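A Morning at the Kullov Computer Refurbishing Workshop

We had been meaning to visit the Kullov workshop for a good long while, and in February we finally got our group together and drove out to Orklow to see it. The place sits behind the old Guerra bakery, which has been closed for years but still has its lovely green awning, and we drove past the turn twice before somebody spotted the sign. They had the coffee on when we came in, bless them, and there was a plate of poppy seed rolls that did not last long.

The tour starts at the receiving door, where the old office computers come in. Most are from schools and town offices, and on the day we came there was a fresh load of 128 towers, stacked on pallets and wrapped in plastic. Each one gets a tag and goes on a shelf to wait its turn. I had pictured something like a junk shop, I suppose, and it was much more like a library, with the aisles swept and every shelf marked.

From there you walk through to the dusting room – wear something you don't mind getting gray – and then to the long benches, which is where I could happily have stayed all day. The side panel comes off, and the first thing they do is simply look. Are the wires all seated? Is anything swollen or scorched? Our guide let us lean in as close as we liked and told us which part was which, and she was very patient with those of us who asked the same question over again (that would be me). I have owned computers for half my life and had never once looked inside one. I was surprised by how much of it is wiring, bundles of it in every color, bending over the top of the board.

We learned that memory is the part they swap most often, and that an older machine with a little more of it can go on being useful to a student for years. We also learned that the labels inside matter a great deal to the people who do this work, and that you should never peel one off just to be tidy. The benches get through up to 40 machines in a good week, and the ones that can't be saved are taken apart for their drives, fans and power supplies.

The last stop is the Cikata room, named after the street it faces, where the finished computers are tested and boxed up. You can buy one there for 70 dollars with a keyboard and mouse, and two of our group did just that – one for a grandson, and one for herself, which I thought was grand.

Tours leave at 10 in the morning and last a good 2 hours if your group is as chatty as ours. Parking is free behind the bakery, but the lot is bumpy, so bring sensible shoes. We are already planning to go back when the weather is warmer.

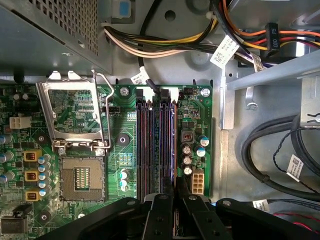

Inside a desktop tower, with the power supply, the green motherboard and plenty of colorful wiring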